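Lurico Workshop Notebook
July, 14:20
Reading time: 1 minute

Household chores trial, entry 47. Present: R. Ferraro and the undersigned.

The question remains whether the arm can be trusted with ordinary kitchen work on an unfamiliar counter. Wiping is acceptable on flat areas. Anything near polished metal is still poor, and the depth readings scatter wherever there is glare. Drirnon's revised settings were loaded before lunch; 8 of 20 attempts were accepted, against 5 with the old ones.

Ferraro maintains that the lighting should be left as it is, as no household will change its lamps for a machine. The undersigned agrees. Close work with the fingers nearly shut is to be kept at the lower speed. 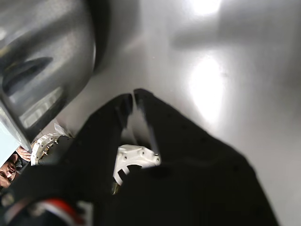
The lower speed adds time to every cycle, and a person would finish the same counter well before the arm. Unattended use is not recommended at present. Log 1719 goes to Katsaros for review. Open item: finger pads, second set, not yet ordered.

Recent entries
Folding towels, second attempt
Zotau base: wheel noise
Sorting cutlery by touch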